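How to make a jelly that turns out in one piece

I've been making jelly for family parties for years, and for most of those years I served it out of the bowl with a spoon because I was too scared to tip it over. If that's you as well, pull up a chair.

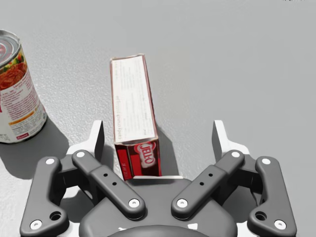 My friend Gülizar Keskin got me over it. She brought a proper wobbling castle to a birthday lunch last June and I made her write down every step on the back of an envelope. What follows is her method, with a few bits I've changed to suit my own kitchen (and my own impatience).

What you need

A packet of jelly, whichever flavour you like. A mould that holds what the packet says it makes – fill yours with water from a measuring jug first if you aren't sure. A heatproof jug, a whisk or fork, a flat plate bigger than the mould, and a drop of plain oil.

Getting the mould ready

Put the tiniest bit of oil on some kitchen paper and wipe it round the inside, right into the corners. Then take a clean piece of paper and wipe most of it out again. You want a shine and nothing more. I once left a puddle in the bottom and ended up with a greasy raspberry hat, so do the second wipe!

Metal moulds are the easiest to turn out. Plastic is fine too, but go for one with a bit of give in it. Glass looks lovely and will test your patience.

Mixing

Follow your packet for the hot water, then stir for longer than you think you need to. Gülizar says two minutes and I set the timer, otherwise I wander off. Lift the spoon and look at the back of it. If there are grains on it, keep going.

Now the cold water. If you're turning the jelly out, hold some of it back. I leave out 200 ml from a big batch, which would fill my largest mould right up, and it gives a firmer set that still wobbles nicely. For a little mould you'd leave out much less. For a bowl jelly, put the lot in.

Let the jug cool on the side before you pour. Skim off any froth with a spoon, or you'll have a cloudy band round the base.

Adding fruit

Tinned peaches, berries and grapes all work. Fresh pineapple, kiwi and papaya don't, the jelly just stays runny, and I've got that one wrong twice. Tinned pineapple is fine.

To stop everything floating, pour in a shallow layer, chill until it's sticky, add the fruit, then pour on the rest once it's properly cool.

Setting

Six hours in the fridge is my minimum and overnight is better. Keep it on a level shelf, away from anything smelly. My cousin Umut put his next to half an onion and we could all tell.

Turning it out

Run your wet finger round the top edge and pull the jelly very gently away from the side. Fill the sink with warm water from the tap, and dip the mould to just below the rim while you count to seven. Dry the outside.

Wet the plate as well. A wet plate lets you nudge the jelly back to the middle if it lands wonky. Put the plate on top, hold both tightly, flip, and give one sharp shake. If you don't hear a slurp, dip it again for a couple of seconds – don't start poking it with a knife.

Put it back in the fridge for a bit before you serve it, so the melted outside firms up again.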